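Jaruwan Suwannarat
Miltham. robots, mostly broken ones

ok thread on the two arm teardown cell bc people keep asking how I keep it running. short version: wipe, tighten, re-teach, repeat

1/ every morning before power on I run a finger down the slots in the table rails. one screw in there and the fixture sits crooked. then every point on the left arm is off and you spend till lunch blaming the software

2/ fixture bolts. hand tight is NOT tight. marked ours with paint pen so I can see if one walks

3/ gripper fingers: check for play, wiggle them. if they click, swap them. I keep 2 spare sets in the Rattanakul drawer, pls put them back if you borrow

4/ cycle counter said 2,223 when the left fingers got sloppy last time. wrote it on the cabinet door so I'd stop guessing

5/ cables!! leave slack at the wrist. jog the arm thru its worst pose by hand speed BEFORE you zip tie anything. learned that one in December

6/ re-teach order is fixture first, then the PC case, then drive bay. Mindix program has 32 points and you only need to touch the ones near the case, dont redo teh whole lot
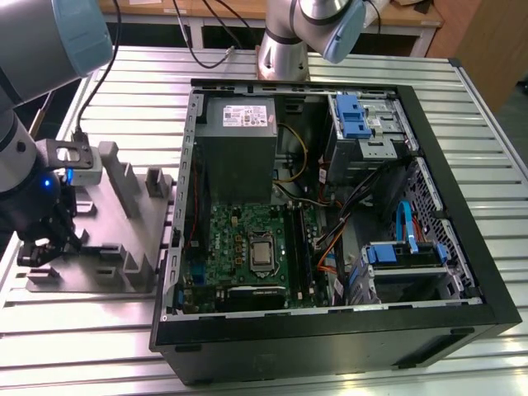

side panel off, tray on the left, both arms in

7/ lay the tower open side up and push it snug to the tray before you touch off. gap there = bad points later

8/ Hurkel asked for the checklist, will type it up tonite after 6. got a cable to chase first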